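Gameck Umlow - two-arm assembly unit

Household and light workshop use. Page last revised 18 December 2024.

The Umlow is a pair of metal arms with a gripper on each, sold by Gameck for people who want to find out what a machine can and can't do in a home or on a small shop floor. It is not a finished domestic appliance. It will not tidy a kitchen on its own, and we don't sell it for that.

What it can be set up to do is two-handed work on light, rigid things: one arm steadies, the other brings a part up or turns it. Flat-pack furniture, plastic racks and stands are a fair test of this. The parts are smooth, they shift when you push on them, and a leg has to line up with its socket before any force goes on.
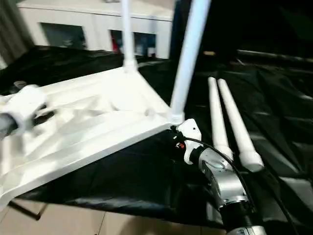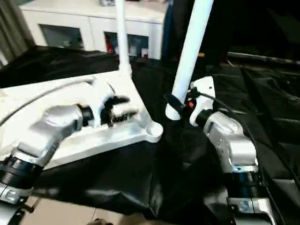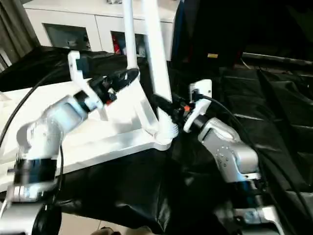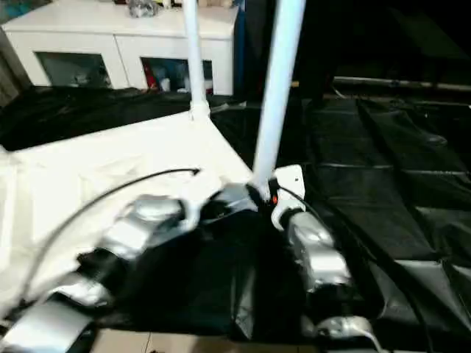 White poles and plastic parts, with black sheeting or cloth spread out for the job.

How far along is it?

Holding and steadying: ready to use. Most customers leave this alone once it's set.

Fitting poles into sockets: usable with a person nearby. Expect to step in when a pole goes in at an angle. Glossy white plastic is harder for the cameras than matt, and a dark covering under the work helps.

Screws, washers and small clips: not yet. Put these in by hand.

Soft items such as towels and bedding: not supported in this version. Folding is being worked on under the name Plorkora and has no release date.

Speed: slow. A four-legged side table that takes a person a few minutes took the unit 28 minutes at our Strickland workshop, with 2 stops for help.

In the box

Two arms with wrists and cables
Mounting hardware
Control box and stop button
Printed setup guide

Before you order

The unit needs a firm mounting and clear space on both sides. Keep cables on the outside of the arms - a loop left across the work will get picked up sooner or later. Children and pets should be out of the room while it runs.

Allow 14 days for delivery. Returns are accepted if the arms have not been drilled or repainted. Questions about whether a particular job is suitable go to Magdalini Triantafyllou in customer support, and a photo of the parts laid out on the floor saves time. If the answer is no, she will tell you so before you pay.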